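4.2 What counts as a finished chore

Claims that a machine can "tidy a table" are hard to weigh, as the phrase covers anything from nudging a cup to leaving a room fit for visitors. Of the published results we went through before starting, most report a success rate for one short action, repeated from much the same starting point, with a person standing by to put things back. We do not think such a rate says much about chores. A householder who asks for the table to be cleared does not want to hear that the lifting went well and the putting down did not.

We therefore scored whole jobs. The list was drawn up by Mösli and kept deliberately dull: opening and closing a lidded box, moving a basket without tipping it, shifting potted plants so that a surface can be wiped, standing a bottle upright where there is room for it. A job passed only if every step was done, in any sensible order, with no help. Dropping a thing and picking it up again was allowed. Leaving soil on the table was not.

The human side of the comparison was gathered with hand-held grippers, so that people had to work with the same sort of two-fingered grasp that the machine has. It is a fairer test than bare hands, and it also gives the training material for the learned policy described in section 3. Operators worked standing up, one gripper to each hand, at a table in a busy office.

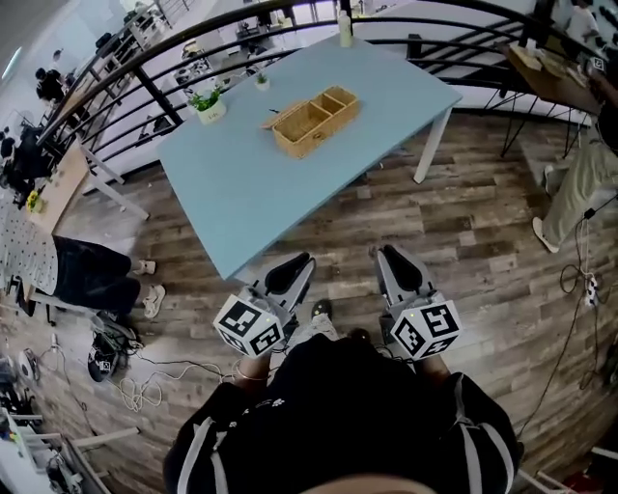 We collected 384 demonstrations in this way and kept 305 of them. The rest were thrown out on grounds fixed beforehand: lost tracking, an operator stopping to ask what to do, or a job left half done. Krūmiņa, the policy trained on what remained, was then run on the Flekham arm pair in August, with no change to the list of jobs.

The first thing to report is how much of the work had already been done by people before the machine moved. Somebody chose a table of a suitable height and decided which things would be on it. Somebody made sure that the box could be reached from both sides. In an ordinary home these choices are part of the chore, and often the more tiresome part. Earlier reports on the Prakomness system treat them as preparation and leave them out of the timings. We left them out too, for want of a good way to measure them, and the reader should mark our figures down accordingly.

The second concerns wicker. A woven basket looks like an easy object, being light and full of places to take hold. For a two-fingered gripper it is awkward. The surface is uneven, so the pads touch at a few points only, and the walls give when squeezed. Human operators learned within a few tries to take the wall low and let it settle before lifting. The policy copied the approach well enough but not the waiting, and it tended to lift while the wicker was still bending. On video the two look almost alike. In the scores they do not.

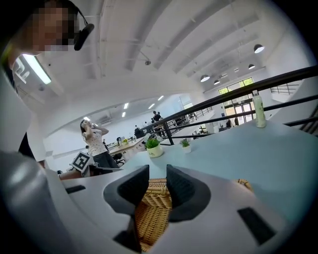

Figure 3. View from a hand-held gripper, with a woven basket between the finger pads and two potted plants on the table behind.

Of the 10 jobs, the policy passed 3 often enough for us to call them solved under our rule, and all of these were jobs with a single object and no lid. Lids were the commonest cause of failure. Opening one with the first hand while the second keeps the box still asks for timing between the arms that the policy never showed reliably. When the box slid, the arms carried on as if it had not.

It may be objected that more demonstrations would help. Probably they would. The Fustenum group has argued that failures of this kind fade as the data grow, and we have no result that rules it out. Our complaint is a narrower one. A person picks up the trick of the basket in one sitting and takes it along to the next basket, whatever its weave. When we swapped ours for a slightly deeper one, on a Friday afternoon with nothing else altered, the policy's grasps on the near wall fell apart and two of the jobs could not be scored at all.

We also looked at whether partial help would be worth having, with the machine doing the lifting and a person the lids. Operators who tried it disliked the waiting, and most reached over to finish the job themselves. The sessions were too few to support a firm finding, and section 5 treats them only as a guide to what should be timed next.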